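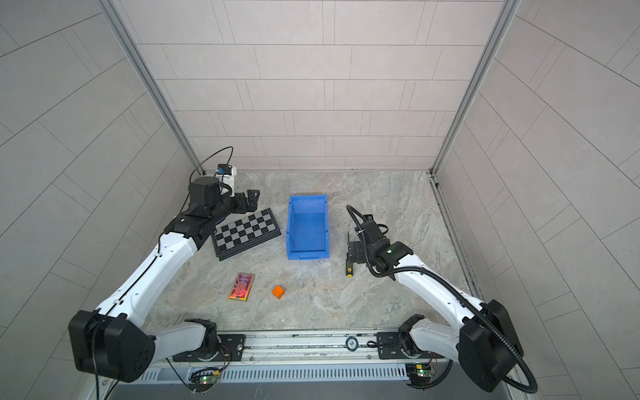
The Brustholm chess club will open its fall season early this year, with a free beginners' day at the Drultcombe library on Saturday, 2018-08-11. Doors open at noon. The club has replaced its old roll-up mats and now plays on proper boards, like the chessboard set out on the gray marble-like slab. Sets will be provided, so there is no need to bring one.

Club secretary Milovan Živković said 277 people came to open sessions last season, many of them playing for the first time. "Most of them knew how the knight moves and not much more," he said. "That's plenty to start with."

Elibariki Magesa will teach openings in the reading room — 12 places, sign up at the front desk. Mathis Bouvier will run casual games upstairs for anyone who would sooner just play. Children under eight need an adult with them.

The regular season begins the following week and runs through February. Dues are unchanged. Players who still have club clocks at home from the spring tournament are asked to return them to Nikola Đorđević before the first league night. Three are missing.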